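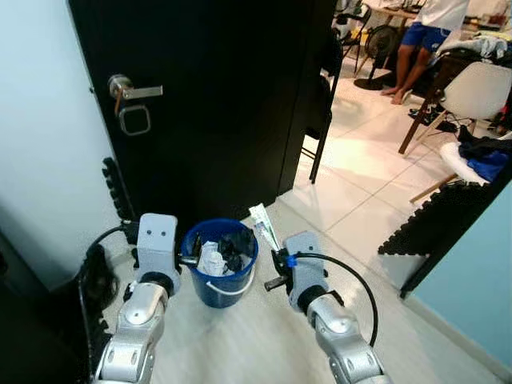 Visit report: Lallard water treatment works, public open day

The Lallard works opens to the public on one day in July each year. Entry is free, but places on the guided circuit have to be booked through the Usuga district website, and the morning slots fill first. I took the early afternoon circuit. What follows is written up from notes made on the way round, in the order the plant is laid out, with a few corrections taken from the leaflet handed out at the gate.

Getting there

The site is at the end of a single-track road on the north side of Usuga. Parking is on grass beside the lower reservoir. The bus from Usuga stops at the junction, and the walk in from there takes 20 minutes at an ordinary pace, uphill. Closed shoes are required and this was enforced at the gate. Hard hats and vests are issued. Bags are left in the reception building.

Source and intake

Raw water comes from the upper reservoir by gravity. The intake tower has draw-off ports at four depths, and the operators change ports according to season. In summer the surface layer carries algae and the bottom layer is low in oxygen and picks up manganese, so the third port down was in use on the day of the visit. The tower is not part of the circuit. It can be seen from the embankment path.

The raw main is cast iron, relined. It enters the works below the screen house, where a bar screen and then a band screen take out leaves and weed. The band screen was running. Screenings are washed into a skip and sent away for composting. The screen house is noisy and the guide saved the explanation for the yard outside, which worked well.

Coagulation and clarification

Aluminum sulfate is dosed at a static mixer just downstream of the screens. The dose is set from a jar test done each morning in the laboratory and trimmed during the day by an online monitor. The water here is soft and brown, typical of peat catchments, and most of the dose goes to removing color. pH is corrected with lime before the coagulant.

Clarification is by dissolved air flotation. The old sedimentation tanks were replaced some years back and two of them now serve as washwater holding tanks. In flotation, part of the treated water is saturated with air under pressure and released at the inlet of the cell. The fine bubbles attach to the floc and lift it to the surface, and a scraper pushes the float into a trough. From the walkway the float looks like wet brown felt. Clear water leaves from the bottom of the cell.

There are four cells. Three were in service and the fourth was drained, which gave a good view of the inlet nozzles and the sloped floor. The nozzles are made by Hutinell and are replaced as a set. Nozzle wear was described as the main maintenance cost in this part of the works.

Filtration

The filter hall is the oldest building on the site and the best part of the circuit. It has a tiled gallery with the filters on either side and daylight from a lantern roof. The beds are rapid gravity filters, sand over gravel, with a layer of anthracite on top. A wash had been timed for our group. The sequence is drain down, air scour, combined air and water, then water alone. During the air scour the whole bed surface boils. The wash takes 12 minutes and the used water goes to the holding tanks, where it settles before being returned to the head of the works.

The bed is then run to waste until its turbidity falls below the set point. This step used to be left out at many older works. At Lallard it was added when the control panels were changed to Fodisus units, and the original brass control desks were left in place beside the new panels. The desk dials are disconnected.

A second stage of filtration removes manganese. These are closed pressure vessels and there is nothing to see except the gauges. The group was walked past them fairly quickly.

Disinfection and storage

Chlorine is generated on site from salt. The brine room has a viewing window only. Contact time is provided in a baffled tank below the yard, and the treated water tank lies under the grass bank to the east. Orthophosphoric acid is dosed at the outlet to limit lead pickup in old service pipes. From there the supply goes by gravity to the lower part of Usuga and by pump to the upper part.

The pump hall has three sets, two duty and one standby. One of the original steam pumping engines has been kept at the far end behind a rail. It has not been steamed since it was retired, although it can be turned by an electric motor and was being turned on the day. The information board beside it carries a serial number, 1681, and little else. A longer board with the cylinder dimensions and working pressure would be useful.

Laboratory

The laboratory visit was limited to the sample room. Taps along one wall carry water from each stage of the process, and visitors may look at the samples side by side in glass cylinders. The difference between raw and clarified water is very large, and the difference between clarified and filtered water cannot be seen without an instrument. A bench turbidity meter was set out for this and visitors could read it themselves.

Practical notes

The circuit is advertised as 90 minutes and took 94. There are 73 steps in total, most of them at the flotation building, and no elevator. A shorter level route covers the filter hall, pump hall and laboratory, and can be requested when booking. Groups are kept small enough to hear the guide everywhere except the screen house.

Photography is allowed outside and in the filter hall. It is not allowed in the chemical buildings.

The leaflet has a clear flow diagram. It shows the old sedimentation tanks as still in service and omits the run-to-waste line, so it should be read against what the guide says. Reprints were promised for next season.

Tea was served in the reception building. Toilets are in the same building, at the back, and there are none elsewhere on the circuit. The last bus to Usuga leaves the junction shortly after the final group finishes, and anyone on that circuit should allow for the walk down.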